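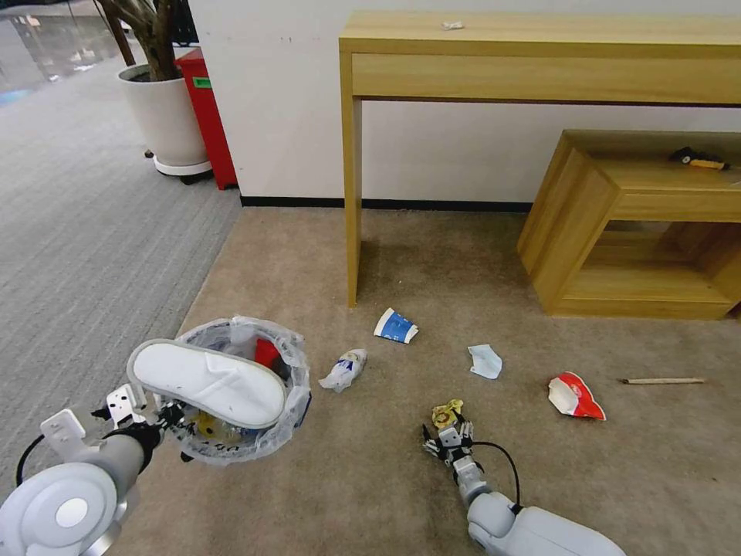

Page 2

Ticket: Hockey pool standings wrong after overtime games
Pool: Honordale Rink Rats (playoff format, best of seven)
Software: Troven pool manager, hosted copy
Opened: 21 March 2021
Status: Fixed, leaving open for one more night of games

Continued from page 1. Short version for anyone jumping in: our pool asks people to pick the winner of every game, plus the total goals, plus whether it goes to overtime. Since the second round of our spring league playoffs started, the standings page has been giving the wrong points for any game that went past sixty minutes. Regular-time games score perfectly.

Entry 9
Okay, I have a proper test case now and I am very excited about it. Honordale against Hutapea, game three, finished 4-3 in overtime. Anyone who picked Honordale, seven goals and "yes" to overtime should get the full ten points. The standings page gave them six. Anyone who picked Hutapea got zero, which is right. So the winner points land, the total goals points land, and the overtime bonus goes missing.

I checked four entries by hand with a pencil and they all came up exactly four short. Four is the overtime bonus in our settings. That's a really clean result!

Entry 10
Tried the suggestion from page 1 to clear the saved standings and rebuild them. Steps, in case someone else is following along:
Settings, then Scoring, then Clear saved standings.
Wait for the green tick.
Back to Standings, press Rebuild.
The rebuild took a few minutes and the numbers came back the same. Total picks on file before: 1,163. Total picks on file after: 1,163. So no picks were lost, and that was my biggest worry going in. The overtime points are still missing though.

Entry 11
Reply from the Troven help desk, pasted with the greeting trimmed:

"Thanks for the hand-checked entries, they helped a lot. Could you tell us where your results come from? If you're using the Lakex score feed, please open one overtime result and send us what's in the Period field. Please also confirm whether your pool counts a shootout as overtime."

Good questions. Yes, we're on the Lakex feed. And yes, in our rules a shootout counts as overtime for the bonus, and the shootout winner gets one goal added to the final score, same as you'd see in the paper.

Entry 12
Opened the raw result for game three. The Period field says "F/OT". I then went back to a first-round overtime game, where the bonus was paid out properly, and that one says "OT". There it is! The feed changed how it writes overtime some time between the first round and the second, and the pool software is looking for exactly "OT" and nothing else.

I had a look at a shootout game too. First round says "SO", second round says "F/SO". Same pattern.

Sent both to the help desk.

Entry 13
While waiting I tried fixing one game by hand, changing F/OT to OT in the result editor. The points came right within a minute, and the whole table shuffled the way it should have. Two people swapped spots at the top, so I put a note on the pool message board that the standings are provisional. People were very good about it. One of them had been doing their own spreadsheet all along and it matched my pencil numbers to the point. I love this pool.

Warning for anyone doing the same: the hand edit did not stick. When the feed refreshed in the evening it wrote F/OT back over my change, and the four points vanished again. You have to tick "Lock this result" underneath the editor before you save. It's in small grey letters and I missed it the first time.

Entry 14
Second reply from the help desk:

"Confirmed at our end. We match the Period value exactly, so the new values are treated as unknown and scored as regular time. There is a mapping table under Settings, Feed, Advanced. Please add these and rebuild:
F/OT = OT
F/SO = SO
F/2OT = OT
We'll add them as defaults in the May update."

I had no idea the mapping table existed. It's a terrific little page. You can map team names as well, so I finally fixed the one where our Hutapea side was showing up under its old name on the schedule but the new name in the results.

Entry 15
Added the three lines. First go, nothing happened, and I spent a while being puzzled. I had typed a space after F/OT. Took the space out, saved, rebuilt, and every second-round overtime game scored correctly. Please check for stray spaces if you're copying from this ticket!

Checked again with the pencil:
Game three, full ten points for a perfect entry. Correct.
Game one shootout, full ten points for a perfect entry. Correct.
Game two, regular time, no change from before. Correct.

Entry 16
One leftover. The "Picks scored" counter at the bottom of the standings says 1,090, and the total on file is 1,163. I thought we'd lost a batch after all, but the difference is the picks already entered for game four, which hasn't been played yet. I sorted the list by game and they're all sitting there, marked Pending. The counter is doing what it should. A label saying "pending" beside it would be a big help, and I've put that in as a feature request.

Entry 17
Unlocked the game I had locked by hand, so it goes back to reading from the feed with the mapping in place. It held its points through the next refresh. Also removed the provisional note from the message board and posted the corrected top ten.

Question for the help desk, no rush at all: if a game is suspended and finished on another night, does the feed send one result or two? We had that happen last season with the ice plant at Honordale, and I'd like to be ready for it.

Entry 18
Help desk says one result, with the date of the night it finished. Picks lock at the original start time and stay locked. That's how we'd want it.

Leaving this open until game four has been scored. If it goes to overtime I'll be cheering for more than one reason.

Next: page 3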